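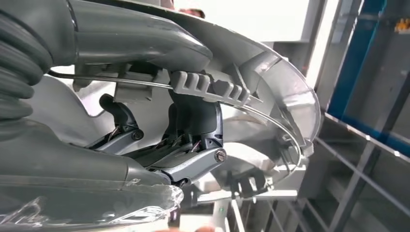

Gray corrugated hose, thin wire and clear curved shell. Ravex open day, Tridov works, May.

Visit report: Ravex, Tridov works

Ravex opens its Tridov works to outside visitors once a year, in May. The site makes corrugated protective hose, clear molded covers and small plastic clips, mostly for machine builders. I went on the morning tour, which leaves the gatehouse at 9:30 and takes a little over two hours. Safety shoes are required and can be borrowed in full sizes only.

The works is a single-story building on the Fikre road, a short walk from the last bus stop. Material goes in at the north end and finished goods leave at the south, and the tour follows the same direction. Ear protection is handed out before the extrusion hall and collected at the door to molding.

Extrusion and corrugating

There are two hose lines. Both start with a hopper and dryer, then a single-screw extruder, then the corrugator. The corrugator is the part most visitors had come for. Pairs of mold blocks travel on a track like the tread on a bulldozer, close around the soft tube as it leaves the die, and carry it forward while the wall is pulled out against the block profile by vacuum. The blocks open at the far end and return underneath. The hose comes out ribbed and stiff enough to hold its shape, passes through a water bath and goes to the coiler.

The line on the left was running a dark gray grade during our visit. The one on the right was down for a change of blocks. A full set comes off one pair at a time and is laid out on a numbered rack. The change was supposed to be done by noon, and at 10:15 about half of the rack was filled.

The rib profile matters more than I had assumed. A deep, narrow rib gives a tight bend radius but uses more material per meter and traps dirt. A shallow rib wipes clean and bends badly. Ravex keeps a bend board by the inspection bench, a steel plate with pegs at set radii, and each batch has a sample wrapped around it. The inspector looks for kinking on the inside of the bend and whitening on the outside. The sample is then cycled on a flexing rig in the test room.

The coiler cuts to length on a counter wheel. Offcuts go straight into a granulator next to the line and back to the hopper in a fixed proportion. The proportion is posted on the machine but we were asked not to write it down.

Molding

The molding hall is quieter and noticeably cleaner. The clear covers are made at the far end behind a curtain, with filtered air blown in from above. Clear parts show everything: dust, flow lines, a fingerprint on the mold face. Operators there wear gloves and change them after every break.

Curved clear shells are the difficult product. The wall has to be even all the way around the curve, and the gate has to sit somewhere the customer will not look at it. On the hood-shaped parts the gate is placed on the lower edge and trimmed by hand. Each shell is then held up in front of a striped board. Straight stripes seen through the part mean an even wall – wavy ones mean it goes in the bin. I watched one bin fill quite quickly after a restart, and the operator said that the first parts off a cold tool always go that way.

The rim gets a separate check. A molded edge can carry a thin fin of flash at the parting line, and on a clear part it catches the light before a finger finds it. The works removes it with a scraper. A flame will also do the job, but Ravex gave that up for covers with slots near the edge, where the heat closed the corners.

Clips are molded in gray on four small presses nearby. They drop onto a belt, pass over a vibrating grid that shakes off the sprues, and are weighed into bags of 685. I asked why 685. The bag was sized for an older clip, the new one is slightly smaller, and the carton still has to come out under the lifting limit.

Test room

The test room is behind glass and visitors look in from the corridor. It holds the flexing rig, an oven and a tensile tester. The oven was set at 70 degrees Celsius with a tray of hose rings inside. Rings are measured before and after and the shrinkage is entered on a wall chart, which goes back several years and has one obvious bad month. Our guide said the cause was a batch of resin from a supplier no longer used. The present supplier is Lellik.

A bench in the corridor had samples that could be handled. The most useful were a hose cut lengthwise, so that the wall thickness at the crest and root of the rib could be compared, and a set of shells in three wall thicknesses. The thinnest flexed under light thumb pressure. The thickest was rigid but had a slight gray cast when viewed edge on. Beside them was a tray of socket head screws with notes on tightening torque for clear plastics. The point of the notes was that a cover rarely breaks in service and often cracks at the screw hole during fitting, sometimes days later. A washer and a slightly oversize hole solve most of it.

Warehouse

The last stop is short. Hose is stored on reels, covers in divided cartons with a paper sheet between layers. There are 169 catalog items, of which the guide thought a third make up nearly all of the volume. Slow items are made once a year and sit on the top racks.

Practical notes

Photography is allowed at the marked points only. There is no café on site, but coffee was put out in the canteen afterward. The corridor to molding has three steps with no ramp, and visitors who need level access are taken around outside. Anyone interested mainly in the corrugator should ask for the first tour of the day. The line stops for the shift handover at 2 p.m. and the later groups see it standing still.

Parking is on the gravel lot opposite the gatehouse. The return bus to Fikre leaves hourly until 5.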